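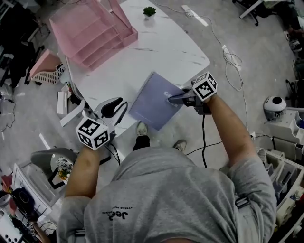 About Stekura

Stekura plans and supplies desk storage for small offices, clinics and schools. The business was started by Kohei Kubo and is run from a single workroom in Bostside. It has 11 employees, 4 of whom work on layout and the rest on supply and delivery.

What we do

We work on the top of the desk and the area within arm's reach of it. A standard job covers paper files, notebooks, small stationery, cables and the floor space next to the chair. We do not build cabinets or fit out whole rooms.

Each job begins with a written list of what is kept at the desk and how often it is used. Items used daily go at the front. Items used weekly go in a tiered organizer at the far side. Anything else leaves the desk.

How we test a layout

Layouts are set out at full size on a table in the workroom before they are quoted. We use ordinary goods: slanted file organizers, spiral-bound notebooks, plastic baskets, a potted plant if the client keeps one. A notebook is picked up, opened, closed and put back from a standing position and again from a seated one. If it cannot be returned to its slot without shifting something else, the slot is moved.
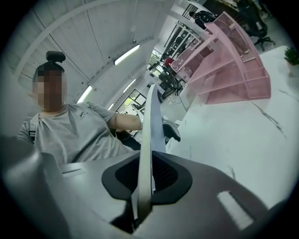 Seated reach, Bostside workroom.

Seated trials tend to decide the height of the organizer. A shelf that is easy to load while standing may be too far back for a person in a chair, and we would sooner find that out before delivery.

Supply

We keep 135 product lines in stock. Most are plastic or wire, in a limited set of colours so that replacement parts match. Organizers come from Sadowski and notebooks and paper goods from Gretent. Clients may also supply their own items — these are measured and added to the layout at no charge.

Terms

The smallest order we accept is one desk. The largest is 200 desks on one site. Layout drawings remain with the client after the job and may be reused. Site visits outside Bostside are booked by the half day, and the workroom closes for stocktaking in January.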